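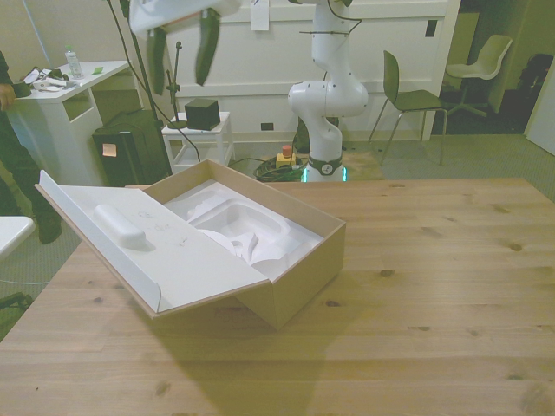 4. Listening order and the memory of television themes

4.1 Material and participants

The second study asks whether people remember a musical theme better when they hear the album in the order of the episodes, or in the order chosen by the record label. These two orders are often very different. On a soundtrack album the main title usually comes first, the quiet cues are moved to the middle, and a long final piece is put at the end even when it was used early in the season.

We used the score of the drama series Lulton, composed by Ximena Ocampo for a small string group, piano and electronics. The complete score has 102 cues, but many of them are shorter than 30 seconds and return several times with only small changes. The label Etim selected 11 tracks for the album. Four of these tracks join two or more cues, so it was necessary to decide which episode they belong to. Hauwa Nwosu and Modupe Ajayi made this decision separately and then compared their lists. They disagreed on one track, which has its first half in the second episode and its second half in the fifth. We placed it by its first half.

The participants were 325 adults who had not seen the series. They were invited through the listening platform Zikley and heard the tracks at home, in the evening, with their own equipment. We asked them to use headphones, but we could not control it. One group received the album order and the other group the episode order. The music was the same in both groups, and the silence between tracks had the same length.

Figure 3. Open cardboard box with molded white insert.

4.2 Procedure

After the last track the participants had a short pause and then heard fragments of melody played on piano alone. Half of the fragments came from the album. The other half were written by Ocampo in the same style for the purpose of the study, and they use the same scales and similar rhythms. For each fragment the participant answered if it was heard before, and how sure he or she was. The piano version was preferred to the original sound because in a first trial many people recognized the instruments and not the melody.

A second task was more open. The participants wrote a few lines about the story they imagined while listening. These texts were read by Zoila Quintero, who did not know which group each text came from. She marked if the text described a change in a character, a change of place, or no change. We took this scheme from our earlier work on the radio serial Allex with one difference: texts that only name a mood, such as "sad" or "dark," are now counted as no change.

4.3 Results

Recognition of the main title was very high in both groups, and the order made no clear difference. For the secondary themes the result is more interesting. Listeners in the episode group recognized the theme of the sister more often, and they were also more sure of their answer. In the episode order this theme comes back soon after its first appearance -- on the album the two versions are far from each other, with the two loudest tracks between them.

The imagined stories show a weaker effect. The episode group wrote more often about a change in a character, but the texts were in general short, and Quintero reported that several could be marked in two ways. We therefore do not want to build much on this part.

One objection was raised by Lawal Ojo when he read a draft of this section. The distance between the two versions of a theme may explain the whole difference, and then the order of the episodes has no special value. We think this is possible. A third order, in which the themes are close together but the episodes are mixed, would be needed to separate the two explanations. This order is used in the study of Section 5.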